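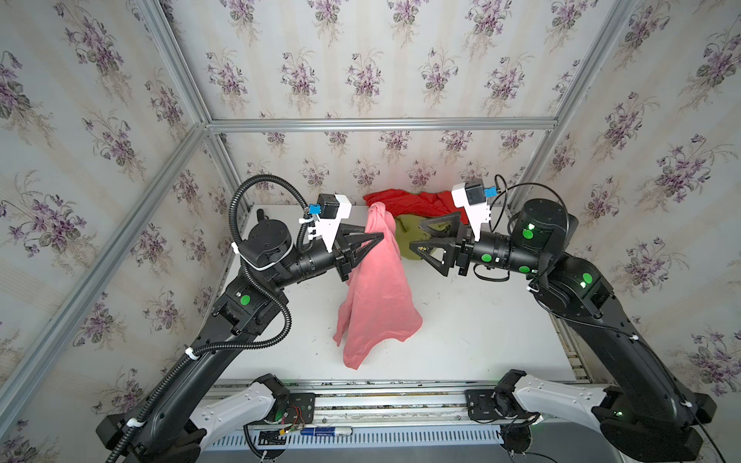

Left arm with the pink sweatshirt, green and red still waiting their turn.

Friday, shed, after tea

Back on the laundry folders tonight. I swore in June I'd stop calling them that until they folded something, and they haven't, so I'll call them the arms.

The sweatshirt was the pick of the evening. The left one had it by a fold near the top and the rest hung down onto the table in a heap, hem all scrunched. I stood there with my cuppa feeling pleased for a good few seconds, and then the old doubts came back. Picking up a jumper is the easy bit. A magpie could do it. The hard bit is knowing which part of the jumper you've got, and as far as I can tell the software has no idea. It goes for whatever lump is highest and closes the fingers. If the lump is a shoulder, lovely. If it's the belly you get a wrung-out chook, and the other arm comes in to help and grabs the wrong garment altogether.

The Trerniteck notes say the handover between arms is "robust across fabric types". I would like to meet the fabric. I've kept a tally in the back of this book for once: 196 tries at handing a top from left to right, 67 where the right arm ended up holding any part of it. I counted a sleeve cuff as holding. I counted one where it had the drawstring. Take those out and I'd be embarrassed to write the number down, so I won't.

Fleece is the worst. It squashes down, the fingers close on it, the motor thinks it has met something solid and gives up squeezing, and off it slides. I turned the grip force up and that helped until it didn't let go at the end. Turned it back to where it was. Two hours for that.

The wrist cameras are a different story, and I'll give credit there. The white brackets came off the printer at the Jullincombe shed on the third attempt and they've not shifted since I bolted them on. My complaint is the cable. On the left I ran the fat corrugated stuff up in a big arc and down the whole length of the arm, with white ties along it, and it looks very professional and I'm convinced it pulls. When the wrist rolls right over there's a little hesitation that the right arm, with its skinny cable, doesn't have. Could be the conduit. Could be that the left gearbox is the one I bought second-hand. I want it to be the conduit because conduit is cheap.

Went past the wallpaper question again. I was told (by the forum, that fount of wisdom) that patterned walls would make the whole thing learn better, more like a real house. So now I have a metal cage papered in violets like my nan's hallway. Has it made a scrap of difference? I've nothing to compare it with, having papered all the walls before running a single baseline. That's on me. The proper thing would be to cover the lot with plain sheet for a week and run the same clothes again, and I know already I'll find some reason to put it off.

Money. The Navaratnam order, rail and mounting plates and the bolts I stripped and had to buy twice, is at $996 and that's with the postage they forgot to charge me. The new control board would be another 400. The bloke in their video folds a T-shirt in one cut, by which I mean there's a cut right where the folding ought to be. I've watched it slowed down. The shirt lands on the table one way round and the next thing you see is a neat square. If I could buy that cut I'd pay the 400 happily.

And yet I was out there till the mozzies got in. There's something about the two of them coming in towards each other with that little gap between the fingers, where you do think, go on, go on. Then one of them goes for the olive top.

Jobs before next time:
Loosen the top two ties on the left conduit and see if the wrist hesitation goes away.
Swap the left and right cables if it doesn't.
Read the Zuddale thread on finding collars. Skip the first half, which is people agreeing with each other.
Wipe the tabletop, it's got specks all over it.
Plain sheet over the walls. Write down the result even if it's dull.
Tidy the wires at the left mount, that bare board is asking for a dropped washer.

Our own washing is still in the basket on the laundry floor. Will do it by hand in the morning.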